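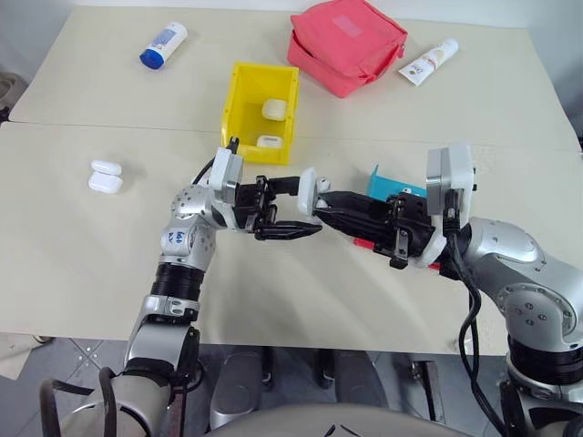
La **manipulation bimanuelle de petits objets** désigne, en robotique de service et en automatisation légère, l'exécution par deux bras coordonnés de tâches de rangement, de tri ou de conditionnement portant sur des pièces tenant dans la main. Elle se distingue de la simple prise-dépose, dans laquelle un seul préhenseur saisit un objet et le relâche ailleurs. Le boîtier d'écouteurs sans fil compte parmi les objets employés pour l'étudier : lisse, arrondi, assez petit pour que les doigts de deux pinces noires se touchent presque lorsqu'elles se rejoignent autour de lui au-dessus d'une table, tandis que d'autres boîtiers attendent dans un bac jaune ou empilés à côté. La question de savoir si de telles machines peuvent assurer des corvées domestiques ou d'atelier reste ouverte, et la réponse varie fortement selon la tâche.

## État des capacités

Le dépôt d'objets rigides dans un bac est généralement considéré comme acquis lorsque l'éclairage et la disposition changent peu. Le passage d'une main à l'autre l'est moins. Il suppose que les deux pinces tiennent l'objet un court instant sans se contrarier, puis que la première s'ouvre au bon moment. Les objets souples, comme les trousses en tissu, et les tubes qui roulent ou se déforment posent des difficultés supplémentaires.

Dans une série d'essais menée par Yaroslav Hutsuliak pour l'atelier de conditionnement Praltden, 64 transferts d'un bras à l'autre ont été tentés sur des boîtiers fermés. Les échecs, au nombre de 17, se répartissaient entre chutes et prises de travers. Une employée formée au même poste n'en a fait tomber aucun.

## Ouverture, remplissage et fermeture

Les opérations comportant une charnière ou un couvercle forment une catégorie à part. Le préhenseur doit immobiliser la base sans bloquer la partie mobile, et l'effort d'ouverture varie d'un exemplaire à l'autre.

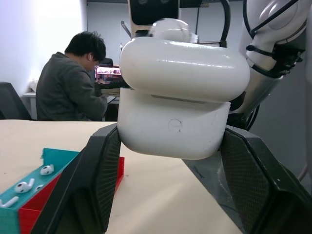

Le choix de la surface de contact conditionne une grande part du résultat. Un doigt nu glisse sur le plastique brillant ; un doigt trop mou perd en précision. La solution courante consiste à garnir la face interne de chaque doigt d'un patin texturé, qui serre la base du boîtier par ses deux flancs et laisse le couvercle dégagé. Les écouteurs, eux, sont présentés à part, posés sur un plateau bleu-vert, et leur tige courte offre peu de prise à des doigts de cette largeur. Leur insertion dans le logement demande en outre une orientation exacte, que les aimants de certains modèles corrigent en partie.

La méthode dite de Juhász scinde l'opération en 4 étapes évaluées séparément : saisie du boîtier, ouverture, insertion, fermeture. Elle permet de repérer l'étape défaillante, mais ne rend pas compte du temps total.

## Usage domestique

Au foyer, les conditions sont moins favorables qu'à l'atelier. Tyson Lemieux, auteur du rapport *Kirketti*, estime que le rangement d'une table encombrée reste trop lent pour remplacer le geste humain, même lorsque chaque objet est reconnu. Le rapport recommande de réserver ces systèmes aux postes fixes et répétitifs.

## Voir aussi

- Préhenseur à deux doigts
- Téléopération
- Banc d'essai Trendent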